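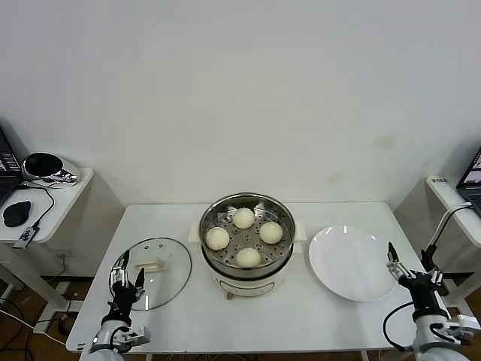
Home | Guides | Opinion | Archive | Contact

Software Updates Should Wait for the Person at the Keyboard

April 20, 2026

The position of this publication is that no home or office computer should restart itself to install an update while its owner has unsaved work open. The view is an old one, and manufacturers have heard it before. It deserves to be stated again, as the industry is moving in the other direction, and readers are being asked to accept the change as a matter of course.

Security updates are necessary. A computer that has gone without them for a season is a danger to its owner and to other machines on the same network. This publication has advised its readers for years to install them promptly, and that advice stands. The dispute concerns who chooses the hour.

Last November the Dralldale public library system moved its reading room computers to a managed update service called Korletey. Under the default settings, a machine with a pending update displayed a small notice in the corner of the screen and restarted after 13 minutes. The notice did not stay in front of other windows. Patrons filling out job applications and benefit forms lost what they had typed, and many of them had waited in line for the computer in the first place. The library changed the setting after two weeks. The option had been there all along, four menus deep, under a heading that made no mention of restarting.

Defenders of automatic restarts make a serious argument. Left to themselves, they say, people postpone updates forever. There is truth in this. Our own reader survey drew 1,324 replies, and a large share of those who answered admitted to pressing "remind me later" until the reminder became part of the furniture. It would be wrong to pretend that ordinary users are careful administrators of their own machines.

The same replies, however, explain why. Readers wrote that updates had moved their icons, removed a printer, changed the default browser or added an advertisement to the start screen. Many had no objection to security repairs and said so plainly. Their objection was to receiving the repairs in one package with changes they had never requested. A person who has lost a working printer to an update will be slow to approve the next one, and this is a reasonable response to experience.

The remedy lies with the companies that write the software. Security repairs should be delivered separately from new features, and labeled as such in language a customer can understand. "Quality improvements" tells the customer nothing. If a repair is urgent, the notice should say so, and it should say how long the restart is expected to take. Where an owner declines, the machine should ask again at the end of the working day, and it should keep every open document safe before it shuts down.

None of this is beyond present technology. Hamivow, a small desktop system used in several of the schools in our area, has worked in this manner for two years. It downloads repairs in the background, installs them at shutdown, and reopens the user's files at the next start. It has faults of its own - the settings screen is poorly organized, and support for older scanners is thin - but teachers do not lose their lesson plans to it.

Offices have a part to play as well. Too many small firms accept the default settings on the day a computer is unpacked and never return to them. An employer who sets fixed update hours, and tells the staff what they are, will have fewer interruptions and fewer neglected machines. The Pekari accounting office adopted a rule of this kind and printed it on a single sheet beside each desk. Its staff save their work and log off at the stated time, and the updates run overnight.

Private owners should look for the setting usually called "active hours" and check that it matches the hours they keep. The factory setting often assumes a standard business day, which is of little use to a student or a night nurse. Laptops should be left plugged in when an overnight update is due.

These are sensible precautions, and readers should take them. They should also continue to complain, in writing, to the makers of any system that closes their work without consent. A computer is bought and paid for by its owner, and the decision to interrupt its use belongs to the same person.

Contact the editors | Copyright 2026. All rights reserved. | Back to top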